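Handheld gripper pre-session check -- Tindcombe bench 2
Saturday, April 13, 2019
Checked by: Su-bin Yook
Session target: 600 demos, pick and place, small items
Running total before today: 2,126

POWER AND STORAGE
Battery A charged -- OK
Battery B charged -- OK, slow to seat, push till it clicks
Card formatted -- OK
Spare card in drawer -- NO. Keith Bloxham has it, get it back before lunch
Clock matches laptop -- OK, was off at first, resynced

CAMERA
Lens wiped -- OK
Mount tight -- OK
Exposure locked -- OK. Do this AFTER the overhead lights are on, not before. Byun set had to be thrown out for this, 885 clips
Test clip plays back -- OK
Both fingertips in view at full open -- OK

GRIPPER
Trigger returns by itself -- OK
Full close, pads meet flat -- OK, tiny gap at bottom, same as last check
Full open, no grinding -- OK
Finger screws -- snug, did not retorque
Pads -- scuffed both sides, still grippy. Replace at next service
Loose bits / debris on fingers -- COMMENT, see end
Cable strain relief -- OK

TABLE
Cleared before first clip -- OK
Wiped down -- OK, few specks wont come off, leave them
Tape marks from the last job removed -- OK
No cups, no phones -- OK
Floor behind operator clear -- OK, moved the stool

PEOPLE
Wrist break every half hour -- agreed, timer on the laptop
Operator 1 Hye-jin Ko, operator 2 Jong-dae Won
Long sleeves rolled up -- OK
Stop word known to both -- OK
Gloves -- none, pinch risk is low at this trigger setting but keep the other hand off the pads

RECORDING
Start every clip with gripper open, nothing held, hold still for a slow breath, then bring the object in. Trainer uses the open pose as zero. Clips that start half closed get dropped.
Failed grasps -- KEEP, tag as fail. Dont redo over the top of them
One object per clip unless the sheet says so
Say the clip number out loud -- OK, mic tested

COMMENTS
Open pose on the bench, fingers wide, bare wood between the pads. Small whitish bit on the edge of the right finger, goes on the list under debris. Scuffs on both pads as noted.
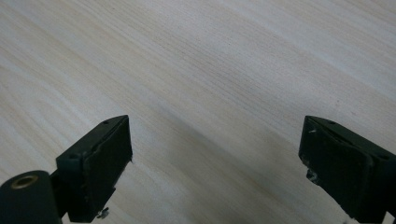
Young-sook Nam: I'd take the fingers off and clean them before you start, it's a short job. We had a speck like that on the Fendport set in November and the model learned to look for it. Scuffs I don't mind, every pad gets those.

Agreed -- clean both fingers, redo the close test, then sign.

Fingers cleaned: ____
Close test repeated: ____
Zero pose re-recorded: ____
OK to start: pending, S. Yook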